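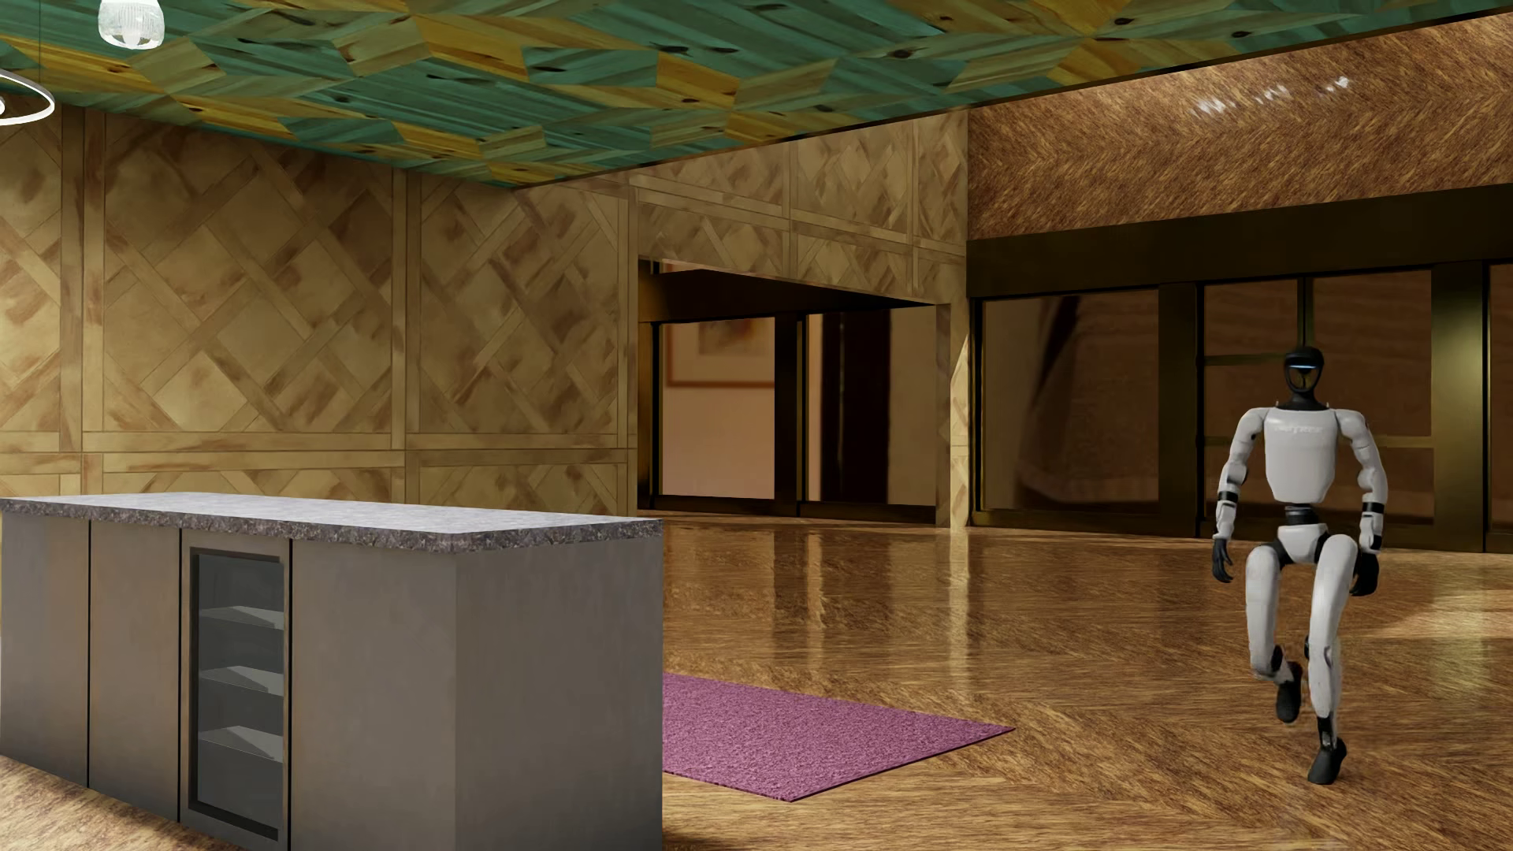 Teaching the robot to clear the worktop: what works for me

I've been showing my Hurketti kitchen jobs in the simulator for a while now, with the Wovach hand controllers, and a few habits have saved me heaps of bother.

Walk it to the job first, then stop and let it settle before you start recording. I used to press record while it was still striding along and every single demo began with a wobble!

Go slower than feels natural. Wiping a worktop takes me 19 seconds by remote and I could do it in a blink with a cloth (my elbows do get tired, so rest them on a cushion).

Keep the wrist still when you close the fingers. Move, stop, grip, then lift.

Rugs are a pain. Plan a route that goes round them, or do a separate batch of demos just for stepping on and off.

If you fluff it, bin the take and start again. I kept 2 bad ones in a set of 100 and it picked up my dithering over the sink, lovely.

Shift the cup or the cloth a bit between takes too, or it only learns the one spot.

Oh, and charge the controllers overnight. Mine always die just as I've got the hang of a job.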